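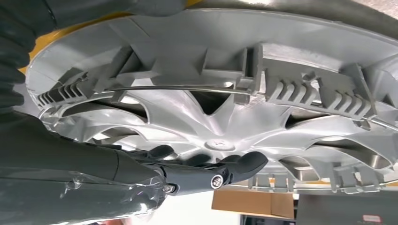 Tharindu Abeysekara, build lead, student robotics club
July 30, 2022

Wheel cover day again! Grip near the hub, back side toward the wrist, because I still think the spokes give the fingers more to push against than the rim does (Sulastri disagrees, she wants to grab by the clips, and we'll try hers next). The shiny retention wire is a pain for the vision code. It throws one long bright line right through the clips and the edge finder loves it way more than the real edge. Ruth suggested masking it out, so I started on that and got as far as the left cluster before lunch.

Log is at 355 tries now, 328 of them usable. The other 27 have bad timestamps, my fault, I restarted the clock script halfway through.

To do: retighten finger screws, new plastic wrap for the arm, ask Wayne if the October demo needs two covers or one. Also find the good hex key!!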